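Lista de revisión de cocina y comedor. Vivienda 2164, gestionada por Fomcombe
Revisión de mayo, turno de tarde
Impreso 1041, con comentarios

Marcar cada punto con Sí, No o No procede. Los comentarios van debajo del punto al que se refieren. Lo que quede en No se vuelve a mirar en la visita siguiente.

1. Mesa y mantel

1.1 El mantel no cuelga hasta el suelo por el lado de paso. Sí.
1.2 El mantel no se desliza al apoyar la mano. Sí.
Comentario: se puso antideslizante debajo en la revisión anterior y sigue en su sitio.
1.3 Envases, tapones y restos de comida recogidos antes de limpiar la mesa. No.
Comentario: revisión hecha con la mesa a medio recoger. El mantel es de flores grandes, rosas y naranjas sobre fondo morado, y con tanto dibujo cuesta ver lo pequeño. Conviene pasar la mano por toda la superficie, también por la cenefa, antes de sacudirlo.

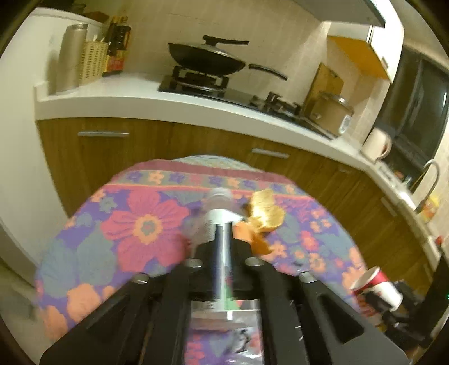 Prutivard contesta que lo de pasar la mano está bien para migas, pero que en las viviendas con niños pequeños habría que pedir además que los tapones se retiren los primeros y vayan directos al cubo, sin dejarlos en el borde de la mesa. Pide que se añada como punto aparte. Se añade como 1.4.

1.4 Tapones y piezas pequeñas retirados en primer lugar. Pendiente, punto nuevo.
1.5 Mantel sacudido en el fregadero o en el exterior, nunca sobre el suelo de la cocina. Sí.

2. Encimera y fuegos

2.1 Mandos de gas cerrados al terminar. Sí.
2.2 Mangos de las sartenes girados hacia dentro, sin sobresalir por el frente. Corregido durante la visita.
2.3 Paso libre de 900 mm delante de los fuegos. Sí, medido con cinta.
2.4 Sin trapos, papel ni plásticos a menos de 30 cm de los quemadores. Sí.
2.5 Goma del gas dentro de fecha. Sí.
Comentario: la fecha se lee mal, está en la parte de atrás. Llevar linterna.
2.6 Campana con filtro limpio. No.
Comentario: el filtro tiene grasa en las dos esquinas del fondo. Se deja en remojo y se vuelve a colocar por la noche. Si no queda bien, pedir recambio a Onix, que es quien sirvió el anterior.

3. Residuos y suelo

3.1 Cubo al alcance desde la mesa y fuera de la zona de paso. Sí.
Comentario: usan una cesta de plástico azul claro en el rincón de los muebles bajos. El sitio es bueno. Como tiene los lados perforados, lo húmedo puede acabar en las baldosas, así que hay que ponerle bolsa o cambiarla por un cubo cerrado.
3.2 Restos de verdura separados de los envoltorios. No.
Comentario: dentro hay hojas verdes y un envoltorio arrugado, todo junto. Falta un segundo recipiente.
3.3 Vasos de papel y botellas vacíos antes de tirarlos. El líquido, al fregadero.
Comentario: explicado durante la visita. La botella de bebida, con su tapón, va a envases. Las mondas de naranja van con la verdura.
3.4 Nada apoyado en el suelo junto a los enchufes bajos. No.
Comentario: hay una botella translúcida en el suelo, al lado del enchufe blanco del lateral del mueble. Guardarla en el armario. Por esa pared no se friega con el cubo lleno, solo con la mopa escurrida. 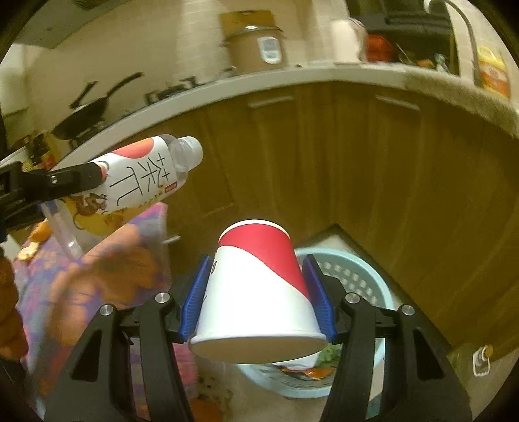
4. Armarios bajos y enchufes

4.1 Puertas cierran bien y no quedan entreabiertas. Sí.
4.2 Tiradores firmes. Sí.
Comentario: uno tenía el tornillo flojo. Apretado.
4.3 Productos de limpieza separados de los alimentos. Sí.
4.4 Enchufes bajos fijos a su soporte, sin holgura ni marcas de calor. Sí.
4.5 Protector infantil en los enchufes bajos. No procede, no hay menores en la vivienda.

5. Pendiente para la próxima visita

Bolsa o cubo cerrado en el rincón.
Segundo recipiente para envases. Fujimoto tiene uno estrecho que cabría junto al mueble, confirmar medidas antes de pedirlo.
Filtro de la campana.
Punto 1.4, primera comprobación.

Hora de cierre de la revisión: 18:40. Copia en la carpeta de la vivienda y otra en la oficina de Fomcombe.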